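Sevden Shelf Camera: Set-up Guide
Section 3. Placing the camera and routing the cable

12 shares 4 comments

Revised 6/7/26. Replaces the October edition of this section. Prepared by Murali Thomas, checked by Wenche Ekström.

3.1 Before you start

This section covers placing the camera on a shelf, desk or cabinet and leading its cable away from the lenses. Wall mounting is covered in Section 9. Pairing with a phone is covered in Section 4 and must not be started until the camera is in its final position.

You will need:
- the camera unit
- the cable
- a soft, dry cloth
- a tape measure
- two adhesive cable clips (Lollberg small, or similar)

CAUTION: Do not place the camera above a radiator, stove or other source of heat.

CAUTION: Keep the cable out of reach of small children and pets.

3.2 Choosing the surface

1. Pick a surface that is flat, level and does not move when a nearby door is closed. Bare wood, painted wood and glass are all suitable. Cloth covers and felt mats are not.

2. Measure the depth of the surface from front to back. The minimum is 80 mm. On a shallower surface, use the Haugland bracket, part number 603.

3. Wipe the surface and let it dry.

NOTE: A waxed or oiled surface can let the unit creep forward over time. Check its position once a month.

3.3 Placing the camera

4. Stand the unit upright with the glossy black face toward the area to be viewed. The two round lenses must sit side by side. If one is above the other, the unit is on its side.

5. Remove the clear film from the black face. Pull from a corner. Do not use a blade.

6. Move the unit forward until its front is level with the front of the shelf. If it stands farther back, the shelf will fill the lower part of the view.

7. Press down lightly on the top of the unit. It must not rock. If it does, turn it a few degrees or choose a different spot.

3.4 Routing the cable

8. Connect the cable at the back of the unit. Push until it stops. The connector fits one way only.

9. Lead the cable up from behind the unit, over the top and down one side in a loose loop. Keep it clear of the black face. Cable color varies by market; the length is the same.

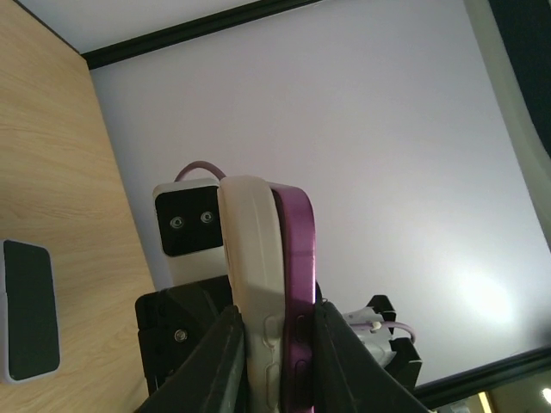

10. Fix the first cable clip behind the unit and the second where the cable leaves the shelf. Leave enough slack to turn the unit without pulling on the connector.

11. Plug the other end into the power supply. The status light comes on within nine seconds. If it stays off, see 3.6.

CAUTION: Do not fold the cable flat or pin it under the unit. A sharp bend close to the connector can break the wires inside.

3.5 Phones and other objects near the camera

Phones are often kept on the same shelf during set-up. Both the view and the signal can suffer if they are too close.

12. Once pairing is complete, move all phones away from the sides of the unit. A phone standing on edge against the housing can cover part of the view if it projects past the front.

13. Keep phones with magnetic cases at least 80 mm from the unit.

14. Do not use a phone, cased or uncased, as a wedge to hold the camera upright. Pressure on the buttons at the side of the phone may lock it or change its volume, and the camera will shift when the phone is picked up.

NOTE: Light-colored cases and phone screens can reflect light into the lenses. If pale patches show in the picture at night, clear the shelf and look again before changing any settings.

3.6 If something is wrong

Status light stays off: Unplug the cable at both ends, wait nine seconds and reconnect. Try a different outlet. If the light is still off, replace the cable.

View is tilted: Check the shelf with a level. Small errors can be corrected in the app under View, Straighten.

View is hazy: Check that the film in step 5 has been removed. Clean the black face with the dry cloth. Do not use glass cleaner.

Dark band across the picture: The cable has slipped forward over the face. Repeat steps 9 and 10.

Unit feels warm: Normal in use. If it is too hot to hold, unplug it and contact Skulladgate service.

Continue with Section 4, Pairing.

Was this page useful? 31 likes 2 comments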